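Bench Notes 7: Comparing Parallel Grippers on Soft Goods
Course handout, Manipulation Laboratory. Prepared by Tayla Trevaskis. Revised 15 June 2022.

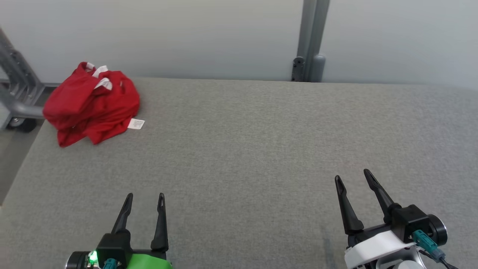
These notes cover the second half of the gripper module. The first half dealt with rigid parts, where the object has a known shape and a grasp can be planned from a model. A garment has no fixed shape. Two trials that start from the same nominal condition will differ in fold pattern, height and exposed edges, and the comparison has to be designed with that in mind.

Read sections 1 to 4 before the lab session. Sections 5 and 6 are for the write-up.

1. Purpose

The question is narrow. Given two arms, each with a two-finger parallel gripper, and one garment dropped in a heap on a fabric-covered table, how does the choice of finger set and closing force affect the chance of picking up the cloth and keeping hold of it? We are not comparing folding strategies or perception models. The camera feeds a fixed segmentation routine that returns a grasp point, and that routine stays the same for the whole session.

2. Terms

Grasp point. The location on the cloth, in table coordinates, at which the finger midline is aimed.

Approach angle. The angle between the gripper axis and the table surface. Ninety degrees is straight down.

Pinch. A grasp in which the fingers close on one or more layers of cloth between the tips.

Scoop. A grasp in which one finger slides between the cloth and the table before closing. A scoop nearly always involves table contact, so the force limit on the arm has to be set accordingly.

Layer count. The number of layers between the tips after closing. It is recorded only when it can be read from the side without moving the arm.

Slip. Relative motion of cloth and finger after closing and before release. A partial slip leaves cloth in the grip. A full slip drops it.

Take care with the word "success." In the lab sheet it means that the cloth is clear of the table and still held at the end of the lift and dwell. A grasp that closes well and slips on the way up is scored as a slip.

3. Finger sets and controllers

Three finger sets are available.

Sateck narrow. Tapered, hard tips. Good access between folds. The small contact area puts high pressure on the cloth, and thin knits can be marked at high force.

Sateck padded. The same body with a bonded pad on the inner face. Friction is better, but the extra thickness at the tip makes it harder to get under a flat edge.

Rocha wide. Flat tips. Holds several layers without much slip. It does poorly on scoops and tends to push a loose heap along the table before it gets hold of anything.

All three mount on the same gripper body with two screws. After any change, run the zero routine with the fingers closed on nothing. Skipping this step leaves an offset in the width reading, and the offset looks very much like a held layer of cloth in the log.

The arms run under the Zedham controller in one of two modes. In position mode the gripper closes to a commanded width and stops there, whatever the force. In force mode it closes until the motor current reaches the set level and then holds that current. Cloth compresses, so position mode gives poor repeatability on more than one layer. Use force mode unless the sheet says otherwise. Position mode is kept for one block of trials so that the difference appears in your own data.

Force is set as a percentage of rated current. The working ceiling for this module is 88 percent. Above that the controller derates after repeated closes, and the later trials in a block can no longer be compared with the earlier ones.

4. Procedure

4.1 Starting condition. Hold the garment by one point, raise it to the mark on the drop gauge, and release it over the drop zone. Do not arrange it afterward. A heap that lands with an edge hanging over the side of the table is redropped and noted on the sheet. Labels and seams stay as they fall. Record whether a label, hem or lining edge is exposed, as these are thin free edges that a narrow tip can catch, and a catch of that kind says little about how the finger set behaves on a fold.

4.2 Home pose. Both arms return to home between trials with the fingers fully open. The home pose must leave the head camera a clear line to the drop zone. If a gripper covers part of the cloth, the segmentation routine will still return a grasp point, computed from the part it can see – usually too far toward the near side.

4.3 Arm selection. The arm nearer the heap is the acting arm. The other stays at home. Do not change arms in the middle of a block. The two arms carry separate calibrations, and the left and right results are pooled only if the check in section 5 allows it.

4.4 Approach. Run the first block at ninety degrees and the second at sixty. Descend at the slow rate over the last part of the travel. If the arm reports contact before the commanded height, let it stop and close from there. Record the height at which it stopped.

4.5 Close, lift, dwell. Close in force mode. Wait for the width reading to settle. Lift at the standard rate to the dwell height and hold for 8 seconds. Read the width at the start and end of the dwell. A steady fall in width usually means that cloth is creeping out of the grip.

4.6 Release. Lower to the table before opening. A drop from the dwell height changes the starting condition for anyone who forgets to redrop, and it has happened often enough that the sheet now has a box for it.

4.7 Finger change. Swap to the next set and repeat from 4.1. The order of finger sets is printed on your sheet and differs between groups. Keep to it. Cloth softens with handling, and a fixed order would load that effect onto whichever set came last.

5. Treatment of results

Score each trial as held, partial slip, full slip or miss. A miss is a close with no cloth between the tips. Misses are reported separately, as they say more about the grasp point than about the fingers.

Compare finger sets within a mode and an approach angle only. With a single block per cell the intervals are wide, and a difference of one or two trials should be reported as no difference found.

Before pooling the arms, run the calibration check. Touch each gripper to the Brulletti target at the three marked points and compare the reported positions with the target sheet. If either arm is out by more than 2 millimeters at any point, report the arms separately.

Plot final width against commanded force for every held trial. In force mode the points should fall in loose bands by layer count. Points lying between bands are often seams or doubled hems. Go back to your notes on exposed edges before calling them errors.

Data from last December's group is on the course server as a reference set. It was taken with an earlier tabletop covering of lower friction, so the scoop results in particular will not match. The pinch results should be close.

6. Points for the write-up

State the finger set, mode, force level, approach angle and arm for every figure. A plot without them will be returned.

Discuss the table covering. A textured fabric surface gives slightly under a finger and reduces the shock of contact, but it also grips the cloth. On a bare hard surface the same heap would slide farther during an angled approach. Say which of your results you expect would change and which would not.

Discuss color contrast. A saturated garment on a light gray surface is an easy case for segmentation. The comparison of fingers depends on it being easy, and the write-up should say so.

Give one failure in detail, with its log trace. Choose a partial slip if you have one. The width trace over the dwell is more useful here than the final score.

Reading for the next session: controller manual, chapter on current limits, and Bench Notes 8 on two-arm handover. Bring your width plots.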